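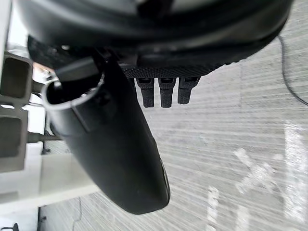

Wie lange dauert der Rundgang bei Heinonen in Testow?
Zwei Stunden, mit Anmeldung am Werktor und ohne Pause. Die Führung beginnt pünktlich um 9.30 Uhr, wer später kommt, wird auf den Nachmittag verwiesen.

Heinonen fertigt Drahtgestelle aus Metall: Abtropfgestelle für die Küche, Einsätze für Schränke, Regalböden für Werkstätten. Im Januar öffnet der Betrieb für angemeldete Gruppen. Ich war mit einer kleinen Gruppe dort, die meisten aus dem Möbelhandel, dazu einige Leute aus dem Ort. Geführt hat uns Leen Khalaf, die in der Arbeitsvorbereitung tätig ist.

Der Zugang liegt auf der Rückseite des Geländes. Die Ausschilderung von der Hauptstraße her ist knapp, am besten fährt man bis zum Ende des Zauns und biegt dann rechts ab. Parkplätze gibt es genug. Am Tor werden Warnwesten und Gehörschutz ausgegeben, feste Schuhe muss man selbst mitbringen.

Drahtlager und Richten

Der Rundgang fängt im Lager an. Der Draht kommt auf Ringen an und liegt nach Stärke sortiert. Für die dünnen Stäbe der Küchengestelle nimmt Heinonen eine andere Güte als für die Rahmen, und die beiden werden auch räumlich getrennt gehalten. Früher gab es dabei Verwechslungen, die erst beim Schweißen auffielen. Heute hängt an jedem Ring ein farbiger Anhänger.

Von dort läuft der Draht durch die Richtmaschine. Er kommt gekrümmt hinein und gerade heraus, dann wird er auf Länge geschnitten. Der Lärm ist erheblich. Erklärungen gab es deshalb vorher im Gang, was gut funktioniert hat – an der Maschine selbst versteht man kein Wort. Ein Stab, der nach dem Richten noch Spannung hat, verzieht sich später im fertigen Gestell. Frau Khalaf hat dafür einen Ausschussstab auf eine Richtplatte gelegt und angetippt. Er wippte deutlich.

Rahmen und Stäbe

Die Rahmen werden in der Halle daneben gebogen. Hier wird in zwei Serien gearbeitet: Drodo ist die Serie für Haushalte, Besto die schwerere für Großküchen und Lager. Beide haben den gleichen Aufbau, außen ein Rahmen, dazwischen Querstreben, darüber die parallelen Stäbe. Bei Besto sind die Querstreben doppelt geführt.

Geschweißt wird punktweise. Die Stäbe liegen in einer Lehre mit Kerben, und die Kerben geben den Abstand vor. Ist eine Kerbe ausgeschlagen, steht an dieser Stelle jeder Stab schief, und zwar bei der ganzen Charge. Die Lehren werden daher zu Beginn jeder Schicht mit einem Messstift geprüft. An diesem Tag lief eine Charge von 222 Rahmen durch, ein Auftrag für einen Händler im Norden. Mehr wollte man uns dazu nicht sagen.
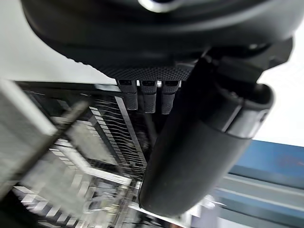
Gestell aus Metall: graue und silberne Rahmen, Streben und dünne parallele Stäbe.

An einem Tisch durften wir Gestelle in die Hand nehmen, rohe und fertige. Die rohen haben an den Schweißpunkten kleine Grate, an denen man hängen bleibt, wenn man mit dem Daumen darüberfährt. Bei den fertigen war nichts mehr zu spüren. Entgratet wird zum größten Teil in der Trommel, an den Innenecken der Rahmen von Hand nachgearbeitet. Die Handarbeitsplätze stehen am Fenster und haben eigene Absaugung.

Prüfung

Drei Prüfungen durchläuft jedes Muster, bevor eine Serie freigegeben wird. Zuerst kommt das Gestell auf eine plane Platte, es darf nicht kippeln. Dann wird es in der Mitte belastet und die Durchbiegung abgelesen. Zuletzt geht es in die Feuchtekammer. In die Kammer konnten wir nur durch die Scheibe sehen, die Tür bleibt während eines Laufs geschlossen.

Vilja Ojala vom Prüfraum hat ein Gestell gezeigt, das zurückgekommen war. Der Kunde hatte es in der Spülmaschine gereinigt, obwohl die Beschichtung dafür nicht vorgesehen war. An den Kreuzungspunkten saß Rost, an den freien Stablängen kaum. Dort, wo Stab auf Strebe liegt, bleibt Wasser stehen. Ihr Rat für zu Hause: das Gestell nach dem Abtropfen kurz schräg stellen und die Kreuzungen mit einem Tuch abreiben. Essigreiniger greift die Oberfläche an und sollte wegbleiben.

Ein Teilnehmer fragte nach Edelstahl. Den gibt es bei Besto auf Bestellung, bei Drodo nicht. Die Lieferzeit sei länger, einen Preis hat sie nicht genannt.

Verpackung und Versand

Der letzte Teil war kurz. Die Gestelle werden ineinandergestellt, mit Pappe dazwischen, damit die Rahmen nicht aneinanderreiben. Die großen Formate gehen einzeln in den Karton. Die Kartons kommen flach an und werden erst am Packplatz aufgerichtet. An der Rampe zog es stark, wer im Winter hingeht, sollte die Jacke anbehalten. Die Hallen sind sonst geheizt, das Lager am Anfang allerdings auch nicht.

Praktisches

Fotografieren war an den meisten Stationen erlaubt, an der Richtmaschine und bei den Auftragspapieren nicht. Kinder dürfen in Begleitung mit, für kleinere ist es wegen des Lärms eher nichts. Die Wege sind eben, nur zum Prüfraum führt eine Treppe mit schmalen Stufen. Einen Aufzug habe ich nicht gesehen.

Einen Werksverkauf gibt es ebenfalls, in einem Nebengebäude gegenüber vom Tor. Dort liegt vor allem Ware zweiter Wahl aus der Serie Drodo, meist mit kleinen Fehlern in der Beschichtung. Ich habe ein Abtropfgestell mitgenommen, bei dem ein Stab an einem Ende matt geblieben ist. Es steht gerade und kippelt nicht. Bezahlt wird bar, und um 15 Uhr ist Schluss.

Für die nächsten Termine nimmt der Betrieb Anmeldungen über das Büro in Testow entgegen. Die Vormittagsgruppen sind schneller voll, am Nachmittag steht dafür ein Teil der Biegemaschinen still.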